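Bodport Home and Reno Board > Bathrooms > Vanity basin with the wide rim - keep it or send it back?

mallee_kettle
Joined November

Hi all, long time reader, first time starting a thread. We're doing up the main bathroom and I've got my heart set on one of those glossy white rectangular basins with the wide flat rim. The one I like is $495 at the place in Cultham, tap not included (cheeky!). My other half reckons the rim is wasted space and we'd be better off with a deeper bowl and a skinny edge.

I like the rim because it gives you somewhere to put things. We have no shelf and the mirror cabinet is going. I'm also leaning towards a dark grey single-lever tap instead of chrome, with the spout curving over towards the drain. It's the same sort of look as this one, sitting on the floor. 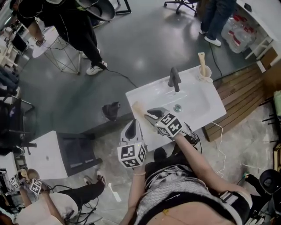

White basin, dark grey mixer, brush cup parked on the back corner.

See the cup with the wooden brush handle sticking up? That's what I mean about the rim. Room for a cup and nothing hanging over the bowl. I love the slatted brown boards next to it too, and now I want something like that for a bath mat. Am I mad?

tapwasher40

Not mad, but I'm with your other half. We had a wide rim in the Bullbridge house and it collected everything. Toothpaste, hair, a grey puddle that never went away. Flat means the water sits there. Get a rim with a bit of fall on it or you'll be wiping it every morning.

pegbasket

Disagree! I've had a flat one for 4 years and I give it a quick go with the hand towel after I brush my teeth. Takes no time. I'd be lost without somewhere to put my cup down.

The dark tap is what I'd worry about. Ours shows every splash mark, and our water is hard. Looks gorgeous in the showroom though.

tapwasher40

Well, you're tidier than my lot were, pegbasket. Three teenagers and one basin.

gumboot_lane

Check the colour of your drain before you pay. I bought a dark tap from Asadi and then had a shiny metal waste sitting in the bottom of the bowl. Drove me up the wall - swapped it in the end. Also measure the reach of the spout. Mine landed too close to the back and you had to wash your knuckles against the porcelain.

mallee_kettle

Good tip about the reach, I hadn't thought of that. The basin I want is 100 mm deep on the inside. Is that too shallow?

pegbasket

Fine for hands and teeth. Not for soaking a jumper.

tapwasher40

Too shallow. You'll be mopping.

mallee_kettle

Righto, back to Cultham with the tape measure. Will report back on the tap.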